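An Afternoon of Folding at Arkach's Open House

The trick is in the second corner, or so I was told before I had my coat off.

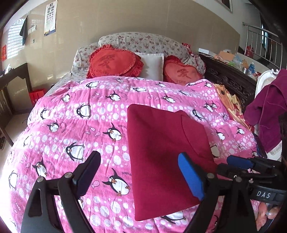
Debora Carbone told me she had come expecting a robot that would do the ironing, and she was a little put out, though only a little, to find that the first thing on offer was a lesson in picking things up. She stayed until the tea ran out all the same.

I did too, and I'm glad of it. Arkach, the small company behind the day, wants home robots to learn household chores from people, and so the work starts with a person holding a gripper by the handle and doing the chore themselves, over and over. They had us practice on folded cloth, on the bed, with that cheerful penguin quilt underneath. You squeeze, the two fingers close, and you find out how much your own thumb has been doing for you all these years!

Lamisi Yakubu showed me how to come in low and slide one finger under the fold before closing. My first 5 tries were dreadful. By the time I'd had around 18 I could carry a washcloth across the room – slowly, and with my tongue between my teeth, but I carried it.

Abbas Salehi, who is patient with beginners, would like fitted sheets on the program by January. I wished him luck and went home to a basket of my own.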